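Walking the Jotness Path: what we learned about signs, stiles and the people who follow them
Project report by Lavanya Krishnan and Rafail Tsolakis
Supervisor: Carleen Lockyer

When we first put our names down for the footpath project, neither of us had walked further than the shops in months, and I think Carleen knew it. She very kindly said nothing and lent us both gaiters. The question she set us was a simple one on paper: can a person who has never been there before walk the Jotness Path from Grema to Lencho using only the waymarks on the ground, with the map left at the bottom of the bag?

The path is 10 miles long and crosses mostly sheep pasture, with a stretch of old woodland before the river. We walked it 2 times in March, once in each direction, because Rafail had the good idea that a sign which is clear going north may be hidden behind a hawthorn going south (he was quite right, and has reminded me of it often). At each junction we stopped, wrote down which way we would have gone, and only then got the map out to check.

Going north we were very pleased with ourselves until the wood. The main track bends left and is wide and inviting, and the real path slips off downhill beside a holly. We both chose the track. It took us 40 minutes to get back to where we should have been, and my notes from that part are mostly mud.

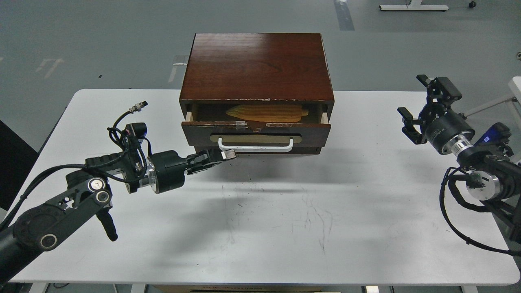 Coming back the other way, the same junction gave us no trouble at all, as the path simply joins the track and you carry on. The difficult place southbound was the farmyard above Grema, where the arrow is fixed to a gate that is usually left open, so that it ends up pointing at the barn. We met the farmer there, Grigoris Vasilakis, who was wonderfully patient and told us that walkers turn up at his kitchen window most weekends. He would be glad of a post on the other side of the lane, and even offered to dig the hole!

We also talked to Anastasia Karras, who has led walks on this route for years and let us join her for lunch by the river. Her feeling was that beginners look down at their feet more than we might imagine, so a low post by a stile does more good than a smart sign up in a tree. After a long, wet afternoon of looking at my own boots I can only agree with her.

Our suggestions are small ones. We would like to see a new post at the holly, facing north-going walkers, and another across the lane from the farmyard gate. The worn arrows near the river could do with repainting, and the hawthorn wants cutting back in late winter, before the nesting season.

There are things we would do differently. We walked together, and two people chatting will miss things that one person on their own might spot. By the second walk we also knew the route a little, however hard we tried to forget it, and a fresh pair of walkers for the return would have been fairer. If another group takes this on next year we would be very happy to hand over our notebooks, and the gaiters too, once Carleen has had a look at the state of them.

Recent project reports
Camping light: a weekend at Rident with one small rucksack
Who uses the Lencho bridleway?
Keeping a walking diary through the winter
Bus stops and trailheads: getting to Jotness without a car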